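Bin picking project passes the halfway mark on examples

Feb 18, 2023
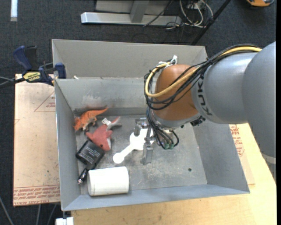 The handling group at Lenholm has been recording grasp examples since the start of the year, and the set is now past its midpoint. The target is 2000 picks. Each one is stored with the camera view from before the move, the position the arm was sent to, the finger opening, and a mark for whether the object made it across to the other bin.

Prakash Annamalai runs the recording and Hema Shetty checks the marks afterward. A session is 300 picks, which fills most of a working day once resets are counted. When the bin runs low, someone pauses the arm, tips everything back in, and changes a few of the objects so that the mix does not stay the same all day.

The objects come out of a storage cupboard and have been chosen to be awkward in different ways. Soft toys fold when the fingers close on them. Cylinders roll. Flat things with thin handles are the worst so far, and most of the failed picks in the January sessions were of that type. Failed picks are kept. The learning system needs them as much as the good ones, and Hema has asked that operators stop deleting a try when the arm closes on air.

Two changes came in this month. The first is that the bins are now clamped together. In earlier sessions a hard contact with a wall could shift the front bin a little, and every position recorded after that was off by the same amount. Dušan Perić found the problem when he compared the first and last views from one session, and 4 sessions had to be gone through again by hand. The second change is to the marks themselves. Until now a pick was either good or bad. There is now a third mark for a pick that lifts the object and drops it before the other bin. Older records will be updated as time allows.

Weronika Szulc has trained a first version on the part of the set that has been checked. It does well on toys and boxes when they lie apart from each other. It does poorly when things are pushed up against a wall or into a corner, where the fingers have little room to get around them. The next sessions will therefore start with more objects near the walls, and the operators have been given a short sheet on how to place them. Please follow the sheet even when it makes for a slow day.

We could also use more objects. Anything that fits in one hand and will not break or leak is fine. Kitchen tools, old chargers, and small packaging are all useful. Please take batteries out first. Leave items in the tray outside Prakash's office with your name on them if you want them back.

The next check of the marks is due before the end of February.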